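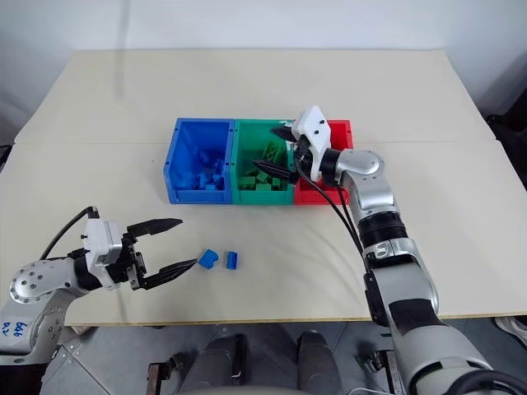 I told myself I'd only sort the bricks until the coffee was gone. Then it was Wednesday, and I knew which of my reds were the real red and which were the slightly pink red that somebody at some factory let through on a bad morning.

The bricks came to us in a duffel bag from a cousin who was moving to Hindum and had, I think, been waiting years for a reason. She said there were "maybe a few hundred." I weighed a handful on the kitchen scale, did the arithmetic on the back of a water bill, and got about 2000. This does not include the hair ties, a domino, a quantity of sand, and one plastic horse with no front legs, who has been placed on the windowsill where he can lean.

If you spend any time reading about brick sorting, and I recommend you don't, you'll learn that sorting by color is what beginners do. Serious people sort by shape. The argument goes like this: your eye can pick a red brick out of a pile of mixed colors in no time, but try finding one particular small red brick in a bin of nothing but red. I read a long post on this by a man who had 538 categories. He had a category for hinges. He had a category for hinges that had lost their other hinge. I closed the tab and sorted by color.

My defense is that I live with people who build by color. The requests in this house are never "I need a two by four." The requests are "I need all the green, it's a swamp." Under the shape system, a swamp takes most of an afternoon and ends in tears, some of them mine. Under the color system you carry over the green bin and go back to your book.

So, bins. I'd bought a labeled drawer tower first, from Finditico, the Atasberg model, 6 drawers, with little card slots in front. It's a handsome thing. The drawers slide out beautifully and then keep sliding, all the way, onto your foot. It now holds batteries and takeout menus and I speak to it politely. Open bins turned out to suit us far better. A child will throw a brick into an open bin from across the room, which I'm choosing to call tidying. No child in recorded history has opened a drawer, placed a brick inside and closed the drawer.

A few things I worked out, in no particular order.

Dump less than you think. I started with the whole duffel on the table and it was like trying to eat a lawn. A soup bowl's worth at a time is about right, spread thin, so you aren't digging.

Do one color per pass. I know it feels slower. Pick all the blue, then all the green, and your hands go into a kind of trance where you're reaching before you've looked. If I tried to do everything at once I'd find myself holding a yellow wheel with no idea who I was.

Keep the bins close enough that you don't have to aim. Side by side and touching is best, otherwise the gaps between them become a fourth bin.

Have somewhere for the weird stuff. Mine is a Nkosi cookie tin, and it contains windows, tires, a tiny broom, and everything gray. I'm aware that gray is a color. There are 2 different grays and I won't be discussing it.

Washing is optional. I did the worst of them in a mesh laundry bag in the sink, with dish soap and warm water, and laid them out on a towel overnight. They take forever to dry because every single one is a small cup. If you do it, put them stud side up and go to bed. 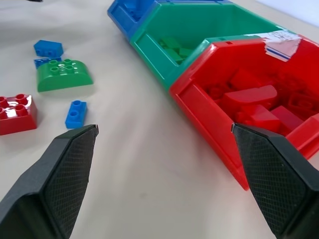 My sister, on the phone, wanted to know why I was bothering at all when the kids would have it mixed again by dinner, and said that in her house the bricks live in one big tub and everybody is perfectly happy digging. She has a point. I've heard the digging at her house, though, and it sounds like a gravel truck reversing through a bedroom wall, usually at six in the morning. She says you get used to it. She also says the noise is how she knows where they are.

I'll admit the first re-mixing came fast. There was a castle, and then there was a disagreement about the castle, and then there was a heap. But putting it back took as long as one podcast, and I had company for the first half of it, until the company found the horse.

The yellow is still in the duffel. I'll get to it in November.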